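Zulau Community Kitchen: Cups and Tabletops
Progress report to the Shawky Fund
July 2023

Summary

The Zulau kitchen is using reusable cups at all its weekday lunches, and the paper ones have gone to the back of the supply closet. We have spent a little less than planned on cups and a little more than planned on everything the cups turned out to need. The tabletop question, which took up two lines of our application and most of our spring, is close to settled.

Cups

When we applied in January, we proposed to choose a single cup for the dining room and buy it in quantity. We asked for samples from Grellon and Grasa and put them out at lunch with a sheet of paper for comments. The comments were frank. One Grasa sample was described as "a vase." Another had a handle that fit two fingers of a small person. The plain cylinders came out ahead by a comfortable margin, mostly on the grounds that they looked like cups.

Color took longer. The staff wanted white, because white goes with everything. The lunch crowd wanted anything except white, because the old white mugs made the place feel like a waiting room. We settled on a colored outside and a white inside, so you can still see whether your tea is strong enough and whether the person before you left any of theirs. We first ordered 40, used them for a month, and then ordered the rest.

We tried the cups on several tabletop samples before committing to either one. The dark marbled top was the surprise favorite. It had been included mainly to make the beige one look sensible.

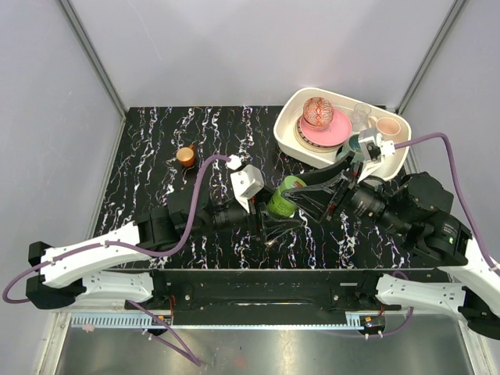
Lime-green cup with a white inside rim, on the black marbled tabletop.

The case for the marbled top is easy to make. It is black, with wavy streaks of white, lilac, pink and pale blue, and a bright green cup on it can be found from across the room. Several of our regulars have poor eyesight and had been putting their drinks down on a pale surface in pale mugs, with the results you would expect. The case against is that some people find the pattern busy. One lunch guest asked whether it was supposed to be moving. We have noted this and are using the marbled pattern for the long tables only, with plain dark tops by the windows.

Washing and storage

The application said that the cups would be "washed in the existing machine." This was true in the sense that we had one. The racks were made for plates, and the first load of cups came out full of gray water, having spent the cycle upside up. New racks have fixed it. We should have budgeted for them and did not, so they came out of the sample money.

Storage is improvised. The cups live on the serving cart, on the shelf above the cart, and on the windowsill. A proper shelf unit is on order from Grasa and has been on order for a while. We call from time to time and are told it is nearly ready, in a tone that suggests somebody is about to go and look.

Losses

Cups do leave the building. We lost 2 to the parking lot in the first month and have stopped writing down the ones that go home with people and come back, since most of them do come back, sometimes cleaner. A tray by the door with a handwritten sign has helped more than the printed sign did.

Budget

Spending to date is over $2000, most of it on tabletops and their fitting. Receipts are attached. The one marked "misc." is for felt pads, which went under the table legs after the new tops made the tables heavier and the floor louder. The remaining $44 in the samples line will go toward a second tray.

Next steps

The last two long tables get their tops once the dining room closes for its summer cleaning. After that we will put the comment sheet back out for a couple of weeks, this time with a pen that is tied down, and send you what people write. If the shelf unit has arrived by then, we will include a photograph of it. If it has not, we would like to ask for an extension on that line only, and would be grateful for an answer before the fall menu starts and we need the windowsill back for the herbs.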